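Household Textiles Project: Final Report
4 March 2021

So my project was about folding. I know how that sounds! When we got the list of topics for the term I skipped right past dyes and recycled fibers (both taken within the hour anyway) and picked "care and storage of household cloth," mostly because my own linen shelf was a disaster and I figured I'd get a clean shelf out of it whatever grade I ended up with.

The question I started with was pretty simple. Does the way you fold a printed cloth change how creased it looks when you take it out again? My mother folds everything in thirds. My aunt rolls. I've always done the thing where you fold until it's small and then push it in and shut the door fast.

What I used

I worked with 3 kinds of cloth. The first was a plain cotton sheet I already owned. The second was a heavy table cover from Utico, a discount store near campus, and the third was a big printed cover I found at the Demchenko thrift shop, which I fell for the minute I saw it. I also had a few plain pieces to lay between the folds, the way quilt people do with tissue paper, only tissue tears and I'm cheap.

Each cloth was washed, line dried, and folded one of three ways: in half and half again, in thirds, or rolled. Then it sat on the shelf for 30 hours under a stack of books. I wanted to leave them for a full week but the semester only has so many weeks in it, and I'd already lost one to a broken dryer (long story, it ate a sock).

What happened

The plain sheet was boring in a useful way. Folded in halves it came out with a hard cross right through the middle. Thirds was better, and rolling was the best of all, just some soft waves near the ends.

The Utico cover didn't care what I did to it. It's so thick that it sort of refuses to fold, and by the next morning on the table it looked fine every time.

The printed one was the real surprise. On a busy print you just don't see small creases, your eye goes to the brown and blue shapes and keeps moving. The place I noticed them was the striped border, where any bend in the cloth makes the lines lean.

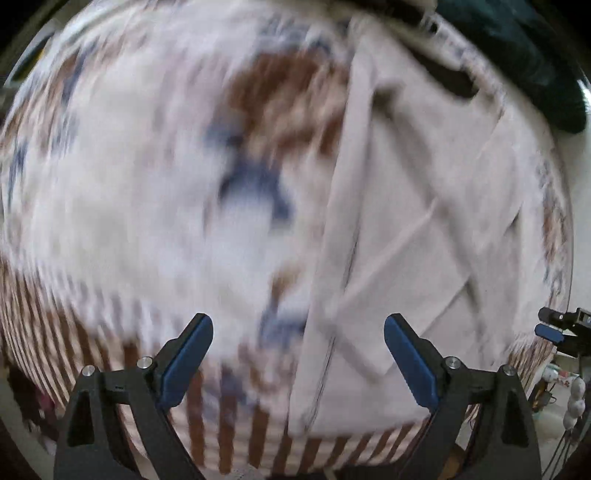
I spent way more time on the plain layers than I'd planned. A plain piece shows every seam and wrinkle it has, so at first I thought the lining was making things worse, when really it was just the only part where I could see anything. After that I started checking the printed cloth by running my hand over it, and my notes got a lot more consistent.

Problems

My scoring was homemade. I gave each cloth a number from one to five and I was the only judge, so please don't build anything on my fours. I also never measured how damp the room was, and it rained through the second round of folding.

If I did it over I'd get a second person to score, use the same stack of books every time, and start with the striped cloth. I'd also like to try the rolling method on something huge, like a bedspread, if I can find a shelf deep enough for it.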